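Darnima Wipe-Clean Desk Cloth, Rainbow Check
Home > Kids' Room > Desk and Table Covers

Darnima Wipe-Clean Desk Cloth, Rainbow Check
Colour: pink and white
Sold by: Odari Homewares
Availability: in stock, next delivery in October

Overview

We held off stocking desk cloths for a long time. Most of the ones we were sent looked fine in the packet and lousy on a desk, and the claims on the back were hard to take seriously. One promised to improve concentration. It was a sheet of plastic with owls on it.

The Darnima cloth makes fewer promises, and we have crossed out a couple that it does make. It covers a desk. It takes felt pen, glue stick and a knocked-over cup of juice better than bare painted board does. It has a pink and white check with a printed rainbow and clouds, small stars and small hearts, and if your child has moved on from that sort of thing, no amount of wiping will help. Please look at the other colours before you order.

What the maker says, and what we think

"Stain-proof." We would say stain-resistant, and only if you get to it the same day. Siiri Kettunen in our returns room left ballpoint on a sample from Friday closing until Monday morning, and a faint line is still there. Felt pen came off with dish soap. Poster paint came off with warm water. Turmeric did not come off at all, which will matter to families who eat at the desk.

"Non-slip backing." The backing grips a smooth painted top quite well. On raw timber it creeps, and on a glass top it slid when we leaned on it to write. If you have a glass desk, buy the corner clips or leave the cloth alone.

"Lies flat in minutes." No. Ours came out of the tube with a curl at both ends and kept it overnight. Put it on the desk with something heavy on the corners before bed and it behaves by breakfast. A warm iron through a towel was suggested to us by the distributor, and we do not recommend it after what happened to our second sample.

"Suits any desk." It suits rectangular desks. For a rounded front edge you will be trimming, and there is no hem to hide a wobbly cut.

Using it on a crowded desk

Catalogue shots tend to show a desk cloth with a single pencil on it. We wanted to know how the pattern holds up under an ordinary load, with a shelf unit behind and things coming and going all day.

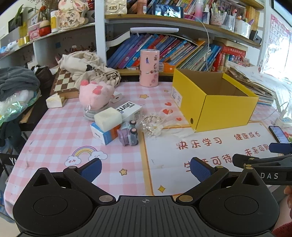

The Rainbow Check under a full desk, with a placemat, a yellow box, a plush toy and a lavender toy car.

Our view after living with it: the check is busy. Put plain things on it and they stand out nicely. Put a patterned pencil case on it and you will be hunting for the eraser. A white placemat on the writing side fixes most of this, and gives you something to swap when it gets grubby. We used one printed with cheerful Chinese study slogans ("快乐学习", happy learning, is the first), and plain ones do the job equally well.

Storage is the other matter. A cloth will not tidy a desk, whatever the leaflet says about "a calm learning zone". If books can go up on a shelf, put them there. Loose toys are better in an open box than spread over the pattern. A cable laid across the cloth tends to drag the corner with it each time someone grabs the charger, so run cables off the back edge if you can.

Details

Length supplied: 1,070 mm
Thickness: 2 mm
Corner clips: sold separately, 2 to a pack
Pattern: pink and white check with rainbow, clouds, stars and hearts
Cleaning: damp cloth, mild dish soap
Not suitable for: washing machine, dryer, hot pans, craft knives
Trimming: ordinary scissors, cut from the back

The width varies a little between batches. We have asked Darnima why and have not had a straight answer. If your desk is a tight fit, email us before ordering and Veikko will measure one from the shelf for you.

How it compares

Laaksonen Felt Desk Mat. Quieter to write on and far better looking in a grown-up's room. Useless with paint. Costs more than we think it should.

Taltex Clear Desk Sheet. Shows the desk underneath, so no pattern to tire of. It also shows every crumb and fingerprint, and it smelled strongly for the first week. The Darnima smelled too, but we had stopped noticing by the third day with the window open.

An old cotton tablecloth. Free, washable, soaks straight through. Fine if the desk was second-hand to begin with.

Customer comments

Pirjo Hämäläinen
Bought for my daughter's desk. I expected it to crack along the fold like the last one. So far it has not, though it has only been through one school term. The hearts near the front edge are beginning to fade where her sleeves rub. Three stars for now.

Jolán Lengyel
Pink is stronger than on my screen. She loves it, I can put up with it. Cutting it was easier than I feared, but mark the line first.

Merja Kinnunen
Sent mine back. The listing said non-slip and my desk is glass. Refund came through in 5 days, no argument, and I see the page has since been changed.

Delivery and returns

The cloth is rolled in a cardboard tube. Please keep the tube until you are sure, as a folded cloth comes back creased and we can't resell it. Trimmed cloths can't be returned unless there is a fault in the print or the backing. Check the pattern before you pick up the scissors, particularly along the short edges, where we have seen the rainbow printed slightly blurry.

Faults go to Siiri at the returns desk. Send a photo taken in daylight and tell her what the desk top is made of.

Related items
Darnima corner clips
Darnima Wipe-Clean Desk Cloth, Plain Grey
Laaksonen Felt Desk Mat
Taltex Clear Desk Sheet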